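# 生活用品論 第6回 小さな受け皿と、それを置く面

2018年2月改訂。前回の「容器のふた」の資料と合わせて綴じておくこと。
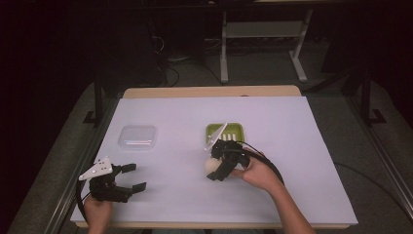
石けん置きなど水が切れればどれも同じで、授業で時間をかけるほどの物ではないのではないか、という意見が前回の提出用紙にあった。もっともな疑問なので、今回はそこから始める。水が切れるという一点だけでも、底の形、縁の高さ、置く面との関係によって結果はかなり変わる。同じ皿でも、洗面台の奥に置くか流しの手前に置くかで使い勝手は違う。

## 今回扱う範囲

扱うのは、手のひらに載る程度の物を一つか二つ受けるための浅い皿である。石けん置き、たわし置き、指輪や鍵を入れる皿、卵を仮に置く小皿などが入る。深い器と、ふたのある容器は前回までに済ませたので除く。

用語は次のとおり統一する。

- **受け皿**:物を受けるための浅い器。売り場での呼び名にかかわらず、この授業ではこう呼ぶ。
- **うね**:底から立ち上がった細長い盛り上がり。商品説明では「リブ」「すじ」とも書かれる。
- **縁**:外周の立ち上がり。内側の高さを測る。
- **下敷き面**:受け皿を置く面。台そのものの場合と、紙や布を敷いた場合がある。

レポートでは「溝」という語を単独で使わない。うねとうねの間を指しているのか、底に彫られた排水用のくぼみを指しているのか、読む側に区別がつかないためである。前者は「うねの間」、後者は「彫り溝」と書く。

## うねの働き

写真の受け皿は明るい黄緑色の長方形で、内側に白いうねが並んでいる。本体とうねの色が分かれているので、どこが物に触れる部分かを説明するときに都合がよい。

うねの役目は、載せた物を底から浮かせることにある。石けんの下面が底に密着していると、残った水に触れ続けて軟らかくなる。うねがあれば触れるのは上端の線だけで、下に水がたまっても、その水位がうねの高さを越えないうちは石けんに届かない。

高さがあればよいというものでもない。うねが高く細い場合、軟らかくなった石けんに食い込み、下面にすじが付く。すじの部分から欠けることもある。逆に低く幅の広いうねは石けんに優しいが、上端に水が膜のように残りやすい。売られている品の多くは、この中間のどこかを選んでいる。

うねの向きも見る。長辺に平行なうねは水を短辺側に導き、短辺に平行なうねは長辺側に導く。排水口がある皿なら、うねの向きと口の位置が合っているかを確かめる。合っていない品は意外に多く、うねが水をせき止める形になっている。排水口のない皿では、うねの端が縁につながっているか、手前で途切れているかが掃除のしやすさに響く。つながっているものは区画ごとに汚れが残る。途切れているものは布を一周させやすい。

### 底の形による分類

| 底の形 | 水の行き先 | 掃除 | 向いている物 |
|---|---|---|---|
| 平らな底 | 物の下に残る | 容易 | 鍵、指輪など乾いた物 |
| うね付き | うねの間に残る | うねの脇に手間がかかる | 固形石けん |
| 穴あき | 下敷き面に落ちる | 穴の縁に手間がかかる | たわし、スポンジ |
| 傾斜底 | 片側に流れる | 容易 | 水場のすぐ脇で使う石けん |
| すのこ別体 | 下の皿に落ちる | 外して洗える | 石けん全般 |

表は教室での議論の出発点であり、実際の品は複数の性質を兼ねる。うね付きで、かつ傾斜した底を持つものは珍しくない。分類に迷ったら、主となる形を先に書き、残りを括弧に入れる。

## 丸い物を受けるとき

卵形の物は受け皿の検討に役立つ。形が単純なわりに、置いたときの挙動が球とも直方体とも違うからである。

球は平らな面の上ではどの向きにも転がる。卵形の物は長軸のまわりに転がるが、進む方向が曲がり、弧を描く。両端の太さが違うほど弧は小さくなる。台の端近くに卵を仮置きしても、球ほどには遠くへ行かないのはこのためだ。ただし、表面がなめらかで台が傾いていれば落ちる。

うねのある受け皿に卵形の物を載せる場合、落ち着くかどうかはうねの間隔で決まる。隣り合ううねに胴が渡り、かつ間に少し沈む程度の間隔なら、長軸がうねと平行になって止まる。間隔が狭すぎると、うねの上端が平面と同じ働きをして転がる。広すぎると底まで落ち、うねは単なる仕切りになる。

石けんにも卵形に近いものがある。新しいうちは角ばっていても、使ううちに角が取れて丸くなる。買ったときの形だけを想定して受け皿を選ぶと、半分ほど使った頃に座りが悪くなる。観察記録では、使い始めの形と使い進めた形の両方について書くこと。

つまみ上げやすさも形に左右される。丸い物は横からつかむと、胴のもっとも太い高さに指が当たらないと滑る。受け皿の縁がその高さより上にあると、指が縁に当たって差し込めない。縁の低い皿は物が転がり出やすく、縁の高い皿は取り出しにくい。この兼ね合いは、店頭で見ているだけでは判断しにくいので、必ず物を入れて、片手で出し入れして確かめる。

## 下敷き面について

受け皿を調べるときは、先に台を整える。教室の机でそのまま始めると、木目や傷が目に入って、小さな物の輪郭や水の跡が読み取りにくい。

大きな紙を一枚敷くのがもっとも簡単である。写真の台も、ごく淡い藤色がかった白の紙で大部分が覆われ、奥の縁に明るい木の色が帯のように残っているだけだ。台の端が見えていると、紙が台に対して曲がっていないかを確かめやすい。

紙の色は、調べる物に合わせて選ぶ。白い物を真っ白な紙に置くと、縁が紙に溶けて見える。わずかに色のある紙なら、白に近い物でも輪郭を追える。濃い色の紙は輪郭がはっきりする反面、淡い色の皿の色味を見誤りやすい。色の記録を取る回には使わない。

紙を敷くと、台の上の滑りも変わる。つるつるした天板では軽い受け皿が押されて動くが、紙の上ではやや止まる。その代わり、紙ごと動くことがある。滑りを調べる項目では紙を外し、天板に直接置いて記録する。紙の有無は記録用紙の上の欄に書く。

水を使う項目では、紙は使い捨てと考える。濡れた紙は波打ち、次に置いた皿が傾く。一度濡らした紙を乾かして使い回した班の記録は、傾斜の項目が読めなかった。

## 比較用の品

教材棚にある受け皿は次のとおり。いずれも授業用に整理した呼び名で、棚の札と一致する。

**Ponum**
底が平らで縁の低い皿。うねはない。鍵や指輪を置く皿として作られているが、石けんを載せた場合の比較に使う。石けんの下面がどうなるかを見る基準の品である。

**Dirkholm**
うね付き。うねは長辺に平行で、端が縁の手前で途切れている。排水口はない。掃除のしやすさを調べる班はこれを必ず含める。

**Sitompul**
すのこが別体で、下の皿から外せる。すのこを外した状態と付けた状態を別の品として記録する。すのこの裏側に表示があるので、裏表を間違えないこと。

**Fultcombe**
傾斜底。注ぎ口のような切れ込みが片側にある。切れ込みを流しに向けて使う前提の品で、向きを逆にすると水が手前に出る。逆向きの記録も取る。

同じ棚に札のない品が混じっていることがある。使ってもよいが、記録では色、形、底の種類を書き、棚の位置も添える。

## 手順

1. 机の上を拭き、紙を敷く。紙の四隅が浮く場合は、物に触れない位置でテープ留めする。
2. 受け皿を紙の中央よりやや奥に置く。手前は手を動かすために空けておく。
3. 乾いた状態で、底、うね、縁を観察し、略図を描く。略図は真上からと真横からの両方。
4. 石けんを載せ、座りを見る。次に卵形の物に替え、同じように見る。
5. 片手で持ち上げ、戻す。利き手で行ったあと、反対の手で行う。
6. 石けんに水をかけてから皿に戻し、40分置く。その間、皿を動かさない。
7. 石けんを取り、下面と皿の底を観察する。うねの跡が付いていれば略図に書き足す。
8. 皿を洗う。どこに指や布が届かなかったかを書く。

待ち時間には別の品の乾いた状態の観察を進める。水をかけた品と隣り合わせに置くと飛沫がかかるので、机の反対側を使う。

持ち上げる動作は速さを競わない。皿が一緒に動いたか、指がどこに触れたか、物が途中で回ったかを見るのが目的である。回った場合は、どちら向きに回ったかも書く。

## 記録用紙の書き方

記録は見たことと考えたことを分けて書く。「水が切れやすい」は考えたことに当たる。「うねの間に水が残り、石けんの下面には触れていなかった」は見たことに当たる。左の欄には見たことだけを入れ、右の欄に考えを書く。

色の名は普段の言葉でよい。黄緑、淡い紫、生成りなど、人に通じる語を選ぶ。商品名に付いた色名は、箱や札に書いてある場合に限り、括弧に入れて添える。

材質は、表示で確かめられるときだけ書く。見た目で陶器のように見えても、表示がなければ「表面になめらかなつやがある」までにとどめる。手に取った重さの印象は書いてよい。

前期の記録でよく見られた不備を挙げておく。

- 縁の高さを外側で測っている。底に厚みのある皿では、内側と大きく違う。
- 略図に向きの記載がない。Fultcombe では切れ込みの側が分からないと記録として使えない。
- 石けんの状態を書いていない。新品か使いかけかで下面の形が違う。
- 「使いやすい」とだけ書いてある。何を、どちらの手で、どこに置いて使ったのかを添える。

## 家庭での置き場所

受け皿の評価は置き場所を抜きにできない。洗面台では、蛇口から手を引く途中のしずくが皿に落ちる。蛇口に近いほど石けんは取りやすく、同時に濡れやすい。離すと乾くが、台にしずくの道ができる。どちらを嫌うかは家ごとに違い、どちらかが正しいという話ではない。

浴室では下敷き面自体が濡れている。底の裏が平らな皿は台に吸い付いて外れにくくなり、脚のある皿は下に水が通る。脚の有無は上から見えないので、裏返して確かめる。

台所では、石けんのほかに食材の仮置きにも浅い皿が使われる。うね付きの皿を食材に使うと、うねの脇に残った汚れが問題になる。石けん用と食材用は兼ねず、色で分けておくと取り違えにくい。

玄関や机の上の小物皿は水と関係がないが、うねがあると薄い物をつまみやすい。硬貨は平らな底に置くと爪を立てて拾うことになる。うねに載っていれば片側が浮き、そこに指が入る。Ponum と Dirkholm に硬貨を置いて比べると違いがよく分かる。

## 課題

自宅または身近な場所にある受け皿を一つ選び、600字で記述する。次の点を含めること。

- 底の形と、うねがある場合はその向き
- 縁の内側の高さ
- 載せている物と、その物の形
- 置いてある面の様子
- 片手で出し入れしたときに気づいたこと

略図を付ける。写真を付けてもよいが、略図の代わりにはならない。受け皿を使っていない家では、石けんや小物をどこに直接置いているかを書き、その面を受け皿とみなして同じ項目で記述する。

評価は9点満点とし、見たことと考えたことの書き分けを重く見る。10月の再履修者向けの回でも同じ課題を使うため、返却された用紙は捨てずに保管しておくこと。

## 持ち物と次回

次回は各自、使いかけの固形石けんを持参する。密閉できる袋に入れ、袋に品名を書く。香りの強いものは教室に残るので避ける。乾いた布も一枚あるとよい。

次回の内容は「ぬれた物を掛ける道具」。つり下げ式の石けん置きはそちらで扱うので、今回の課題の対象からは外す。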